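4. What the demonstrator knows and the recording does not

4.1 The trouble with counting demonstrations

Most papers on teaching by demonstration report how many demonstrations were gathered and how often the trained policy then did the job. The first number has come to stand for effort and the second for understanding. We doubt that either is a fair measure. A person who has driven a pair of arms through the same task many times in one morning gets quicker, lazier and more regular, and the last recordings of a session can be so alike that they add very little to the first. Yet each one is counted as a full demonstration.

Our own set is open to the same complaint. We collected 113 demonstrations by remote control and 52 by hand guiding, where the demonstrator takes hold of the arm and moves it. The difference in size has nothing to do with design. Hand guiding two arms at once is tiring, and for anything that needs both grippers to act together it usually takes two people, who must agree on the timing. They often did not agree. Recordings in which the two demonstrators argued aloud were kept if the task was finished, and the argument shows in the motion as long pauses with both arms held still. A policy trained on these pauses learned to pause. We mention it because the effect was described in an early draft of this section as "careful approach behaviour", and it took an embarrassing amount of time before anyone compared the pauses with the sound track.

The remote-control recordings have the opposite fault. The demonstrator feels nothing through the controls and so learns to avoid contact until the last moment. The arms travel high, stop, and come straight down. This works well enough for picking up a block. It works poorly for taking a tool out of a fitted recess, where a human hand would normally press one end, tip the other end up and slide a finger underneath. None of our demonstrators did that by remote control, although all of them did it without thinking when asked to take the same tool out with their own hands.

4.2 The toolbox task

We chose the toolbox because it looks easy. The tools have fixed places, the places have the shapes of the tools, and success is simple to judge: a tool is either in its recess or it is not. The task has three parts, which are to take a named tool out, to lay it down on the work surface, and to put it back. Scoring was done by a person watching, with no credit for a tool left resting on the rim of its recess.

Each trial began with the box open flat between the two arms and the grippers held clear of it (Figure 4). We fixed the starting pose at first by eye and later with pencil marks, and the earlier recordings therefore have a little more spread in the position of the box. We had expected this spread to be a nuisance. It was the most useful thing in the data, and the policies trained without the early recordings did worse as soon as the box was moved by more than a finger's width. We did not plan that result and claim no credit for it. 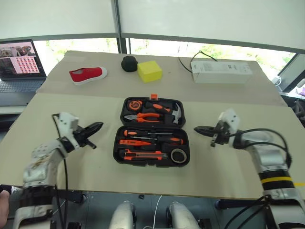 Figure 4. Starting arrangement for the toolbox task. Both grippers point inwards above the cardboard, on either side of the open box. The tools are in their recesses.

Cheuk-hei Huang objected, on reading a draft, that the arrangement in Figure 4 decides the answer before any learning takes place. If every tool has one home and the home never turns or changes shape, then a list of stored positions would do as well as any policy, and the demonstrations are only a slow way of writing that list. The fair test, in this view, would be to give the arms a box they had never been shown, with different tools in different places, and to see whether anything at all carried over. The remark went on to say that most published results on sorting and packing would not survive such a test, and that the authors of this paper should either run it or drop the word "learned" from the title.

We accept most of this. We ran the stored-position comparison, which we had left out for no better reason than that we thought it dull. With the box on its marks, stored positions matched the policy trained on remote-control recordings for the screwdriver and the hammer, and beat it for the tape measure. With the box shifted, stored positions failed on almost every trial, and the policy failed on many. The gap between them is real but it is smaller than the one we reported in the workshop version of this work, where the comparison was with an untrained policy. Readers of that version should disregard its second table.

We have not run the test with an unseen box in any form we would defend. A trial version with a single borrowed box gave results that changed from one afternoon to the next, and we could not tell how much of the change came from the light. The word "learned" has been taken out of the title.

4.3 Hand or remote control

It is often said that hand guiding gives better data because the demonstrator feels the forces. The feeling is in the demonstrator's arm, however, and unless the forces are also recorded the policy gets none of it. Our joint readings carry some trace of contact, mixed up with the push of the person holding the arm, and we found no dependable way of pulling the two apart. The method used by the Verhoeven group, which subtracts a model of the arm's own weight and treats what remains as contact, gave us large forces in free air whenever the demonstrator leaned on the elbow. Demonstrators lean on the elbow a great deal.

There is a second problem. A person guiding an arm stands beside it and gets into the camera's view. Policies trained on such recordings have hands and sleeves in their input during training and none when they run. Cutting the person out of the images afterwards is possible, and the Tamitz toolkit has a routine for it, but it leaves smears which a policy can pick up as easily as it can pick up a sleeve. We tried with and without. The version without any cleaning did slightly better, and we have no explanation that we would put our names to.

Remote control avoids this and brings trouble of its own. Our link added a delay that demonstrators said they stopped noticing. Their recordings say otherwise. Small overshoots followed by corrections appear near every grasp, and they become smaller with practice without going away. Once again the policy copies them. One may call this faithful imitation if one likes. To a person waiting for a screwdriver it looks like dithering.

4.4 Whose skill is it?

We compared demonstrators as well as methods, and this is the comparison we would now put first. Two of our demonstrators had driven the arms for months before the study. Policies trained only on their recordings did better than policies trained on everyone's, although the larger set contained theirs. The usual advice, that more data from more people makes for a sturdier result, did not hold here. It may hold at a much larger scale. The Cemstead collection, with 700 demonstrations of a single drawer task, is sometimes brought up as proof that it does, but its demonstrators were all trained by the same instructor over the same fortnight in October, and its authors do not say how many were turned away.

The question of who is left out deserves more space than it usually gets. We threw away recordings in which a tool was dropped off the table, in which the demonstrator asked to stop, and in which a gripper struck the lid hard enough to move the box. These were the very cases in which a policy most needs guidance, since it will sooner or later strike the lid itself. A later batch, in which demonstrators were asked to make such a mistake on purpose and then put it right, produced mistakes that looked nothing like the real ones. People asked to bump a box bump it politely.

The Flusstead protocol asks that discarded recordings be kept and listed beside the accepted ones. We followed it from halfway through the study. For the first half we have only a handwritten tally, and the tally and the file names disagree by 2. We have not been able to find out which is right, and the totals given in Section 4.1 follow the file names.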